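Ticket: Commenter account suspended, appeal form returns error
Opened: Aug 21, 2019
Site: Trandavport Ledger, reader comments
Priority: Normal
Assigned to: Gert Steyn
Status: Resolved, one item carried over

Original report

My account was suspended this morning under "repeated violations of community rules." I have posted on the harbor bond stories since December and have never had a warning. The email says I can appeal, but the appeal link goes to a page that says "Request could not be processed." I tried two browsers and my phone. My old comments are gone too, including the long thread under the Cormier interview. Please tell me which rule I broke.

Reply 1, Gert Steyn

Thanks for the report. I can see the suspension on your account. It was applied by the automatic filter and no moderator has reviewed it. Before I change anything, please send:

The full text of the suspension email
The address of the page the appeal link opens
Whether you pasted anything into a comment in the last day

Reply 2, reporter

Email text is attached. The link ends in /appeal/ with nothing after it. Yes, I pasted part of the council minutes under the Skundberg budget story. I posted it three times because the page kept telling me it had not gone through.

Reply 3, Gert Steyn

That explains the suspension. The filter counts identical comments. Three copies of the same text within 50 minutes is treated as repeat posting, and repeat posting goes down as repeated violations. The wording of the email is the same for spam and for abuse, so it reads worse than it is.

All three copies did reach the server. The "not gone through" message was false and came from the comment box timing out on long text. The limit is 2000 characters. The box should have shown a counter at that point and did not.

Steps taken:

1. Lifted the suspension by hand.
2. Removed two of the three duplicate comments.
3. Restored comment history. 145 comments were hidden and all of them are set to visible again.
4. Cleared the violation count on the account.

Please log out, log back in and check the Cormier thread.

Reply 4, reporter

I can log in. The Cormier thread is back. Comments under the Erkow campaign story are still missing, and my profile still says "Suspended" under my name.

Reply 5, Gert Steyn

The profile label is cached and had not refreshed. I cleared it. The Erkow page was closed to comments by the politics desk for a separate reason, and it shows no comments for any reader. I can't reopen it from here. 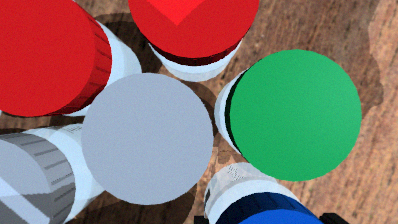 Containers with colored caps, top view.

Reply 6, reporter

Label is gone now. The appeal link still gives the error.

Reply 7, Gert Steyn

Confirmed. The email template leaves off the case number, so the link opens an empty form address. This affects every suspension email sent with the current template. I have passed it to the developers as a separate ticket. Until it is fixed, suspended readers should write to the help desk and give their user name.

I lowered the warning point for long comments to 1000 characters so the counter shows up earlier. The limit itself stays the same.

Closing note

Account restored, history restored, profile label cleared. Appeal link carried over to the developer ticket. Reply here to reopen.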